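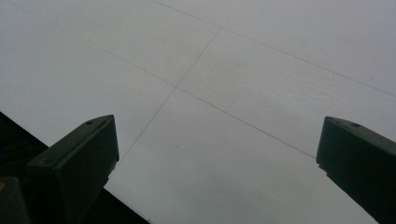
**Training & Nutrition › Supplements › Creatine**

## Creatine for a lightweight rower – worth the extra water weight?

**Zuzana Havlíček**

Hi all! I started indoor rowing last winter and I'm completely hooked. I row with the Furnival group four mornings a week at 6 a.m., plus two lifting sessions, and my 500 m sprint keeps getting faster, which is such a great feeling!

Almost everyone in the group takes creatine and I'd love to try it. The problem is that I weigh 136 lb and I'm hoping to enter as a lightweight in September. I keep reading that you gain several pounds of water in the first week. Is that only if you do the big loading phase? And does it help with anything longer than a sprint? I have a tub of Nuvavon monohydrate sitting in the cupboard, still sealed. Plain powder, no flavor.

I'm healthy, no kidney trouble, no medications. I drink a lot of coffee (a LOT), if that matters.

---

**Corkis**

Great sport, welcome! I've been at this for 19 years and creatine is one of the few powders I still buy.

You can skip loading. The big first week (usually 20 g a day split into four) only fills your muscles faster. If you take 3 g a day you get to much the same place in three or four weeks, and the scale moves more gently. Some people put on a pound or two, some put on more, and some hardly change – you won't know until you try it, so please try it well before your race! Start now, weigh yourself at the same time each morning, and write it down. If the number creeps too close to your limit, stop. It takes several weeks for your levels to drift back down, so don't leave that decision until the end of August.

For the rowing itself, the benefit shows up mostly in short, hard, repeated efforts. I love it for intervals. My favorite session is 6 x 600 m with two minutes easy, and the last two pieces used to be awful. They are now merely bad! For a steady hour I notice no difference at all.

Coffee: keep your coffee. A few studies hinted that caffeine gets in the way, others found nothing. If the two together upset your stomach, take them a few hours apart.

One more thing – if your event does drug testing, creatine is allowed, but any powder can be contaminated, so look for one that has been batch tested by an outside lab.

---

**Adness**

i just put a scoop in my oatmeal. never weighed it. works great, go for it!!

---

**Zuzana Havlíček**

Corkis, thank you so much, this is exactly what I needed! I'm going with 3 g a day and no loading, starting tomorrow after practice. Borrowing a small kitchen scale from my sister because the scoop in the tub looks huge. And I'm stealing that 600 m session for next week.

Adness, oatmeal is a great idea, does it go gritty?

---

**Adness**

little bit. stir it in while its hot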